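### 4.2. La jornada de puertas abiertas como situación de evaluación

El segundo caso procede de la jornada de puertas abiertas que Markavley celebró en junio en su sede de Darkilia. Asistimos como público, sin acuerdo previo con la empresa y sin acceso a los registros internos del sistema. El programa anunciaba una demostración de manipulación doméstica «en condiciones variables». La mayor parte del tiempo se dedicó al simulador Lullia, proyectado en una pantalla de la sala principal, y solo el tramo final a un brazo físico situado tras una mampara.

La presentación se apoyó en una cifra: 2000 episodios simulados, generados, según el folleto, a partir de 34 disposiciones de mobiliario. No se indicó cuántas de esas disposiciones se habían reservado para la evaluación ni con qué criterio se consideraba distinta una disposición de otra. Preguntamos por ambas cosas en el turno de palabra. La respuesta fue que el dato figuraría en un informe técnico posterior, que a la fecha de cierre de este texto no hemos podido consultar.

Conviene detenerse en el tipo de entorno que se mostró al público (figura 3). Se presentó como un dormitorio, y el mobiliario invita a leerlo así, pero el parecido con una vivienda habitada es escaso. Entre los muebles queda mucha superficie libre y los objetos sueltos están bien separados unos de otros.

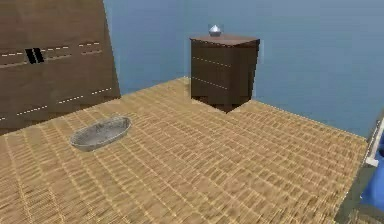
**Figura 3.** Entorno simulado con armario, mesilla con un pequeño objeto plateado encima y cesta ovalada gris en el suelo.

El objeto plateado contrasta con el azul liso de la pared, y la cesta tiene espacio despejado a su alrededor. Para un sistema de percepción, esta es una situación favorable, y no hay nada reprochable en empezar por ella. Lo discutible es el vocabulario. En la sala se habló repetidas veces de «hogar real», y la expresión se aplicó por igual a la simulación y al brazo físico, sin que el público dispusiera de medios para separar los resultados de una y de otro.

El folleto daba una tasa de éxito del 71 % para la tarea de recoger y depositar. Tampoco aquí se definía el éxito - ¿basta con que el objeto acabe dentro del recipiente, o se exige un límite de tiempo y de colisiones? Con la definición laxa, el 71 % nos parece modesto para un entorno tan ordenado; con la estricta, podría ser un resultado apreciable. La jornada no permitía decidir entre ambas lecturas.

Hauser, el integrador que colaboraba en el acto, sostuvo que una demostración pública no es un ensayo y que no debe juzgarse como tal. Aceptamos el argumento solo en parte. El mismo folleto que se repartía a los 640 inscritos citaba los porcentajes como prueba de madurez comercial, y quien usa una demostración para sostener una afirmación cuantitativa se expone a que se la examine en esos términos.

Nuestra observación tiene límites evidentes. Estuvimos en una sola sesión, tomamos notas a mano y desconocemos cómo se eligieron los episodios proyectados. Es posible que Lullia contenga disposiciones bastante más difíciles y que se prefirieran otras por claridad expositiva - una decisión comprensible, pero que debería haberse comunicado a los asistentes. En la sección 4.3 aplicamos la misma pauta de análisis a la parte física de la sesión.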